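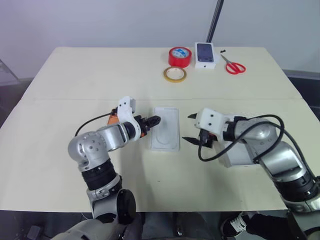 Il y a, dans l'apprentissage par démonstration, une croyance confortable : pour qu'un robot sache faire, il suffirait de lui montrer davantage. L'équipe Retus, menée par Nour Mahasneh, vient de passer un semestre à vérifier cette croyance et en revient un peu froissée. La tâche étudiée n'a rien d'héroïque. Un bras prend le smartphone noir posé sur la boîte blanche, au fond de la table, et le dépose dans la barquette de plastique blanc dont le creux a justement la forme d'un téléphone. L'autre bras tient la barquette. Un enfant de quatre ans y arrive du premier coup, puis demande à garder le téléphone.

Première campagne : 1 000 démonstrations téléopérées, filmées avec soin, réparties entre trois opérateurs. La politique entraînée sur l'ensemble réussit la saisie presque à chaque essai et rate la dépose avec une régularité qui force le respect. Le téléphone arrive au-dessus du creux, hésite, descend de travers et finit à cheval sur le rebord. Facundo Valdebenito, qui dépouillait les journaux d'essais, avait fini par créer une catégorie « pont-levis » pour ces cas-là. Elle était bien remplie.

L'idée de Jihad Bataineh a été de regarder où les opérateurs eux-mêmes hésitaient. Sa méthode, baptisée Jerent, découpe chaque démonstration selon la vitesse des pinces et l'écart entre les deux bras, puis note les segments selon leur accord avec les autres démonstrations de la même phase. Les passages où chacun improvise à sa manière (l'un pivote avant de descendre, l'autre après, le troisième selon l'humeur) reçoivent un poids faible. On n'ajoute rien, on écoute moins les bavards.

Résultat : Jerent a désigné 800 démonstrations comme dispensables pour la phase de dépose. Entraînée sur ce qui reste, complété par 34 reprises enregistrées par un seul opérateur avec consigne de toujours pivoter en hauteur, la politique dépose correctement le téléphone dans 173 essais d'affilée. La série s'est arrêtée sur une coupure réseau, que l'équipe a d'abord voulu compter comme un succès. Merle Baxter a dit non.

Quelques réserves, que le rapport interne a la bonne grâce de placer avant les annexes. La barquette est toujours présentée dans le sens de la longueur, à quelques degrés près. Quand on la tourne d'un quart de tour, Jerent ne fait pas mieux que l'entraînement naïf. Un modèle de téléphone plus épais a aussi été essayé une après-midi de juin, et les essais n'ont pas été poursuivis le lendemain. Quant au ruban adhésif et aux ciseaux alignés au fond, ils n'ont pas encore de rôle dans les mesures — Uldis Vanags les réserve à la suite, où il faudra choisir l'objet avant de le saisir.

Cette suite porte déjà un nom, Qaisi, et une question plus gênante : le tri appris sur la dépose vaut-il pour une autre tâche, ou faut-il tout renoter ? Les premiers calculs penchent pour la seconde réponse. Le code de découpage sera déposé sur le serveur du laboratoire dès que la documentation dépassera une page. Elle en compte une demie.

7 partages · 3 commentaires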